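Scrubbing a home storage pool: what I changed after the April failure

14 shares | 6 comments

The second drive in the Kenden box started logging reallocated sectors in April. It was the older of the two mirrors, it had been spinning since we moved house, and the count went from zero to 37 over a fortnight. By the usual rules that is a drive you replace while it still answers, so I did. The replacement itself took an evening. Working out why I hadn't been told sooner took most of the following month, and that is what this post covers.

The layout, for anyone who hasn't read the earlier posts: four drives, two mirrored pairs, one pool. Macapagal is the hostname of the main machine. Zavholm is the backup target, which lives in the garage and wakes on a schedule. Everything is checksummed at the block level and there is a snapshot every hour, pruned nightly.

A checksum is only useful when something reads the block. Photos from years back, tax records, the ripped CDs: none of that gets read from one year to the next. A bad sector underneath a cold file sits there quietly until you either open the file or lose the other half of the mirror. The scrub exists to force the read. Mine was scheduled monthly and I assumed it was running.

It was starting. It was not finishing. The backup job on Zavholm pulled from the same pool on Saturday night, and I had written a wrapper script which paused any running scrub when the backup began, so the two wouldn't fight over the heads. The script resumed the scrub afterwards only if the backup exited cleanly. Zavholm's wake schedule had drifted with daylight saving, the backup was timing out, and the scrub stayed paused until the next month's cron entry. That entry then failed with a message saying a scrub was already in progress. The message went to a local mailbox I had never configured to forward.

So the status page showed a scrub in progress for the whole summer, which I glanced at many times and read as good news.

The fixes, in the order I made them:

The wrapper now resumes the scrub on any exit, clean or otherwise. It is a trap on EXIT and I should have written it that way in the first place.

The monitor no longer checks whether a scrub has started. It checks the date of the last completed one and complains if that is too old. I would apply the same rule to backups, certificate renewals and anything else with a schedule. Alert on the age of the last success.

Local mail is forwarded. I tested it by unplugging the network on Zavholm and waiting, which also showed that the alert took an hour longer than I had configured. I have left that alone.

SMART data goes into a small Tisance dashboard, sampled daily. I had been running the short self-test and ignoring the attributes. Reallocated and pending sectors are the two I graph. Temperature is there as well, mostly for the garage, where January and February are the months to watch. Raw read error rate I dropped, as the raw value is encoded differently between manufacturers and a large number can be perfectly normal.

Hae-won Ham wrote in after the previous post to ask whether it would be simpler to copy everything to a fresh drive each year and put the old one in a drawer. It is simpler. I still wouldn't rely on it, as a drive in a drawer is the same problem with the monitoring removed — you learn its condition on the day you need it. If you do go that way, keep a list of hashes beside the copy and verify against it when you take the drive out. A sorted text file is enough.

On resilver times: the new drive took a bit under a day to catch up, with the pool in normal use. I had the limits on background I/O set too low, a leftover from when the machine also served video to the lounge room. Raising them made playback stutter occasionally and roughly halved the estimate. For a mirror with one good member left I think that is the correct trade, and I've put the commands in a file called READ_FIRST in root's home directory.

I also relabelled the bays. The device names had changed order at some point after a firmware update, and my old labels used the device names. The new ones carry the last 4 characters of each serial number, printed large, facing the front. Before pulling anything I now read the serial from the pool status, match it to the label, and offline the drive first.

The scrub has since completed. It repaired one block, in a directory of scanned appliance manuals, and reported the pool 100 per cent clean on the pass after that. Next on the list is moving the snapshots' retention rules out of cron and into something with a log.
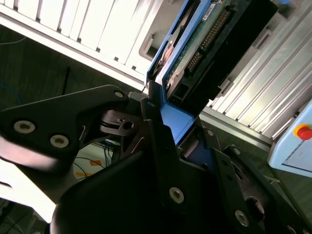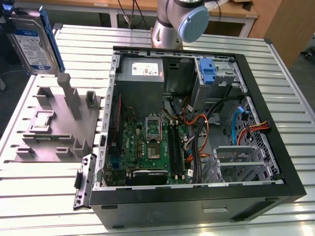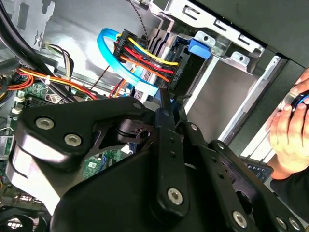 A white rack behind, and a hard drive in a blue tray (first picture).

6 comments | Share this post

Contact | Copyright, all posts and scripts | Back to top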